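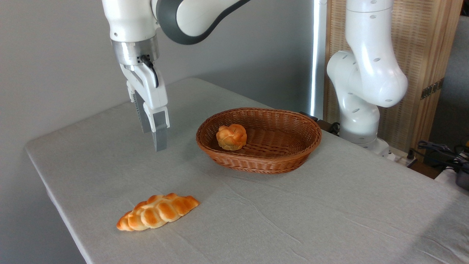

Der Brotkorb Flastavik auf meinem Tisch, ein Brötchen drin, der Zopf liegt noch davor.

Brotkorb Flastavik von Skaltia im Test

16. Juni 2018

Ich wollte eigentlich nur eine neue Tischdecke. Dann stand im Laden neben den Decken dieser ovale Korb, rotbraun geflochten, und ich bin ohne Decke, aber mit Korb nach Hause gegangen. (Die hellgraue auf dem Foto ist also immer noch die alte, gebügelt wird bei mir selten.) 22 Euro hat er gekostet. Für einen Brotkorb fand ich das erst mal happig, inzwischen würde ich ihn sofort wieder kaufen!

Fangen wir mit der Farbe an, denn die hat mich gekriegt. Dieses warme Rotbraun sieht neben allem Gebackenen einfach gut aus, und auf einer hellen Decke kommt es besonders schön raus. Ich hatte vorher einen Korb in blassem Naturton von Birnora, der war völlig in Ordnung, aber darin sah selbst frisches Brot ein bisschen müde aus.

Der Rand ist niedrig und geht leicht nach außen. Das klingt nach einer Kleinigkeit, macht beim Frühstück aber viel aus: Man kommt von allen Seiten bequem rein, auch wenn man quer über den Tisch langt und dabei noch die Kaffeetasse in der anderen Hand hat. Oben ist er fest und eng verflochten, da steht nichts ab und da piekst auch nichts. Beim Birnora hatte ich nach einem halben Jahr ständig kleine Splitter an den Fingern.

Innen ist das Geflecht ebenfalls dicht. Grobe Krümel bleiben drin, die feinen klopfe ich über der Spüle aus. Bei Mohn hilft allerdings nur ein Tuch oder eine weiche Bürste, der setzt sich in jede Ritze. Feucht abwischen geht gut, danach lasse ich den Korb offen stehen, bis er wieder ganz trocken ist. Einweichen würde ich ihn nicht.

Zur Größe: Sechs normale Brötchen passen hinein, ohne dass man stapeln muss. Ein einzelnes kleines Knotenbrötchen sieht darin natürlich etwas verloren aus. Und ein langer Hefezopf? Den schneide ich auf und lege die Scheiben schräg hintereinander, das sieht sogar hübscher aus als am Stück. Wer regelmäßig ganze Laibe auf den Tisch stellt, sollte vorher lieber messen.

Seit Februar steht er nun fast täglich bei uns auf dem Tisch, also fast vier Monate, und er hat sich kein bisschen verzogen. Meine Freundin Marcelle hat ihn sich beim letzten Brunch sehr genau angeschaut und am selben Abend nach dem Namen gefragt — ich glaube, sie hat inzwischen zwei.

Was mir nicht so gefällt: Es gibt kein passendes Tuch dazu, und das Etikett war mit einem Kleber befestigt, der sich nur mit Speiseöl und viel Geduld lösen ließ. Außerdem rutscht der Korb auf glattem Holz ein wenig, wenn er leer ist. Auf der Tischdecke bleibt er brav stehen.

Von mir gibt es 4 von 5 Sternen, den fünften hat der Kleber auf dem Gewissen. Demnächst probiere ich noch die runde Variante für Obst aus und trage dann hier nach, wie sie sich macht.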